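Last updated: November
We use cookies to keep you signed in. Accept / Manage

Re: [nisdale-hall] Floor colour for the small meeting room

> Stuter have quoted 436 for the lot, two coats, and want a decision
> before the heating goes on. Can we please not reopen the beige
> question?

I would like to reopen the beige question. Lowther Hall went beige and now looks like the inside of an envelope. Lastine do a hard-wearing red for 100 more, and I have yet to see a tea stain win against red. 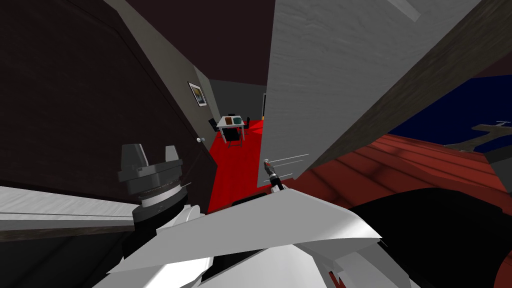 Red floor, white table, black chairs (computer mock-up)

I know two of you find it loud. The present lino is loud as well - it squeaks, and it lifts by the door, and it caught my heel again at the quiz.

Could Stuter bring a sample pot before we all vote? I'm free most evenings after 7, and I'll bring the biscuits, beige ones if it helps.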